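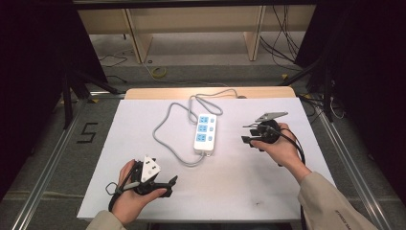 Tidying the extension lead: our project report

For our everyday objects module we had to pick one thing in the workroom at Rumthorpe and make it less annoying to live with. We picked the power strip - three sockets, a switch for each, and a grey cable that gets everywhere! Our plan (we called it Lunde) was to find the best way to lay it out and put it away.

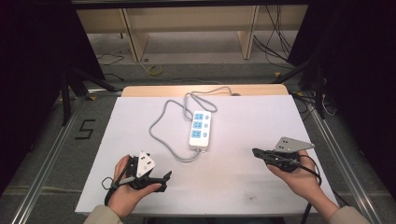

Fig. 2: The strip on the white board, with its cable in loops.

I tried loose loops first, then a figure of eight, over 5 sessions in August. Loose loops were quicker, about 43 seconds a go, but I kept ending up with a twist near the collar where the cable leaves the housing.

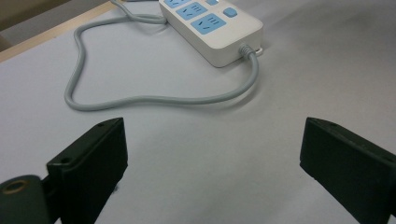

One classmate reckoned I was starting at the wrong end, and that coiling from the plug would let the twist run out. I tried it and she was right, annoyingly.

Next I looked at labelling. Each socket has its own pale blue switch, so I wanted tags that go with the switches (small ones, nothing fancy).

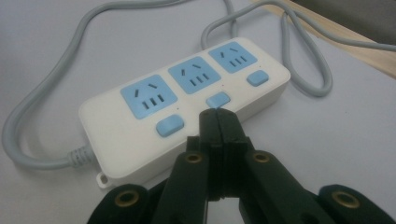
Our tutor asked whether tags would survive being wiped down every week. I haven't tested that yet - it's first on my list for next term.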